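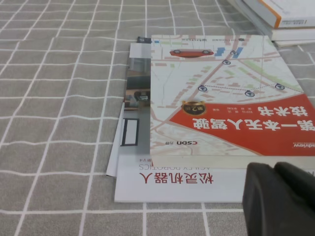
Slide 1: Map cover, red banner, second edition badge.

Good afternoon, everyone! My name is Eduard Trnka and I'm going to talk about book covers, the kind you find on technical shelves, and how much fun they can be. (Wait for people to sit.)

Start with the map. I love this one! A driverless technology book could so easily have had a circuit board on the front, and instead we get pale streets, a little red car and round navy pins with a dotted route running between them. You know the subject before you read a word. Ask who in the room can read the Chinese title, let them say it out loud.

Then the banner. Big, red, slanted, bold white type. Say more about the slant if there's time, skip if we're past 13 minutes.

Now the exercise. 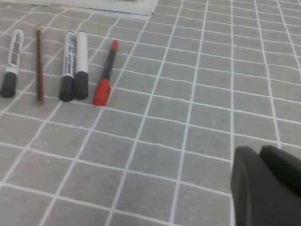
Everybody takes a marker or a pencil, whichever feels nicer in the hand, and sketches a cover for the dullest manual they own. Mine was the Winley boiler guide, 858 pages, and I had a great time with it. Eight minutes, no erasing! Walk around, look at people's work, keep it loud.

Show and tell by table. Hold the Zulu typeface story for questions. Paper goes in the box by the door afterward, and I'd love to keep copies.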